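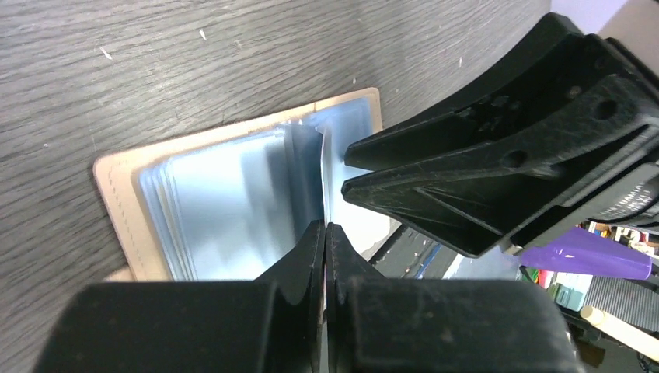 Purkham Tenants Question Cloutier's "Paperless" Loyalty Switch

NIVIMVILLE, April — The Purkham Merchants Group today asked Cloutier to explain its plan to drop paper and plastic loyalty cards at all 33 of its stores and move shoppers to a phone app called Grisden.

Cloutier says the change will save customers time. The group has yet to see any numbers that back this up. It has asked for them twice.

"We keep hearing that people want this," said Karim Zerouali, spokesman for the group. "Which people? We talked to 829 shoppers, and only 20 percent said they would put another store app on their phone. The rest like a card, or don't care much for either one."

Points on old cards will expire 9 weeks after the switch. Cloutier describes that as a generous window. It has not said what happens to shoppers who don't own a smartphone, or how long Grisden will hold on to purchase records.

Tomás Geraghty, who runs a shoe repair counter next to the Purkham store, is not sold on it either. "My customers keep their cards in a holder by the door," he said. "They grab it and go. I'm supposed to believe a password is quicker?"

The group wants Cloutier to honor existing cards until those questions are answered — in writing, and before the first store makes the change.

Copies of the shopper survey are available from the Purkham Merchants Group office on request.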